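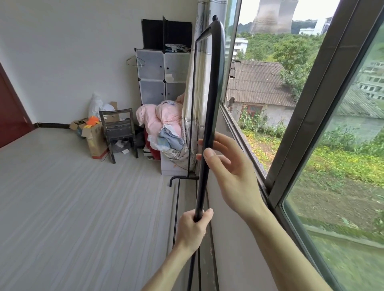
Guides > Siltero Clothes Rack > Setting Up

Section 3. Standing the frame and fitting the rack

By now you should have the uprights joined and the base bar attached. If you skipped ahead (plenty of people do!), please go back to Section 2 and finish the base first, as everything from here on depends on it.

1. Pick the spot where the rack will live and clear the floor a little wider than the base. Small bedrooms are fine – just check that doors and drawers can still open all the way.

2. Stand the frame up with both hands on one pole, one hand low and the other near the top. Let the base bar take the weight, and bring it up slowly so that the feet come down together.

3. Give the frame a gentle push from the side. If it rocks, turn the screws under the base a little at a time with the key from the parts bag, then try again.

4. Check the knobs at the top. They should be finger tight and no more.

5. Hang your clothes from the middle outward, heavy coats first, and keep the two sides more or less even as you go.

Note: If you are putting the rack by a window, leave enough room for the curtain to hang freely. Sleeves and curtains do like to get caught up together, and a long curtain can drag a light blouse right off its hanger.

Note: Wire hangers are perfectly all right on this rack. Untangle them before you start, and you'll be glad you did when you get to the shirts.

Caution: Do not lean the frame against a wall or a storage cube while you look for a missing part. Lay it flat on the floor, with a blanket under it if you are worried about scratches.

Caution: Never lift the rack by the top bend once clothes are on it.

Section 4 covers the shoe shelf, sold separately.

Siltero Home Storage | Contact us | Guide updated July 22, 2025 | Back to top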